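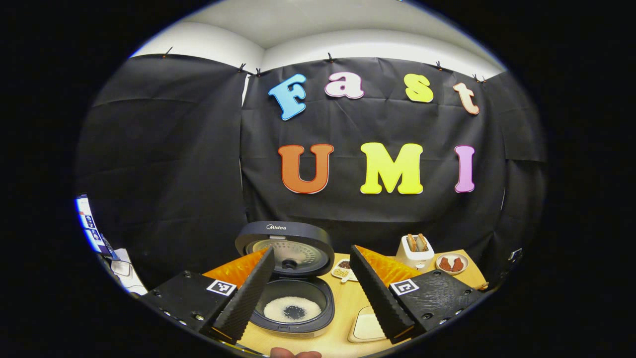 Colorful cut-out letters, outlined in white, on a black cloth backdrop

She has been renting out tablecloths, runners and napkins for wedding receptions long enough that brides now bring her their younger sisters. Her shop, Husance, takes up the ground floor of an old feed store in Marchand, and on the Thursday afternoon I stopped by there were bolts of ivory and dusty blue leaning against just about everything, including the chair I was meant to sit in.

"Move that, honey, it's only the samples," she told me, and went off to find us some iced tea.

I wanted to know how a person ends up in table linens, of all things, and she laughed for a good while before answering. "My cousin got married in August and the rental company sent us round cloths for square tables," she said. "I sat up all night hemming. By breakfast I had two people asking me what I charged, and I had no idea, so I made up a number."

These days she keeps 472 cloths on the shelves, and she can tell you which ones have been to the lake and which have only ever seen the inside of the Turkard Ballroom. (The ballroom ones have an easier life, she says. Grass stains are a terrible thing.)

Couples usually arrive with a color already picked, and she likes to slow them down a little. She has them take a swatch home and look at it at the hour they'll be eating dinner. "Blush at noon is lovely. Blush at eight in the evening under yellow bulbs can look like a bandage," she said. "I'd rather you find that out in your kitchen."

Her other big subject is length. A cloth that falls all the way to the floor looks wonderful in photographs, but she worries about heels and small children, and for outdoor weddings she'll often talk people into something shorter with clips underneath. For the head table she still wants the full drop – on that she won't budge.

The largest job she ever took on was at Pimitden, the old orchard outside town, with 78 tables and 600 napkins, every one of them folded by hand into a little pocket for the menu card. "We started folding on Monday," she said, "and I saw those pockets in my sleep until Christmas."

Did she enjoy it? She thought about this, topping up my glass.

"I enjoyed the moment the doors opened. The bride's grandmother walked in and put her hand flat on the cloth and just smoothed it, the way you would at home. I had to go stand in the coatroom for a minute."

Before I left I asked what she would say to a couple on a small budget. Rent the plain white, she said, and spend what you save on good runners. Order 10 napkins more than you have guests. And please, please shake out the confetti before you send anything back!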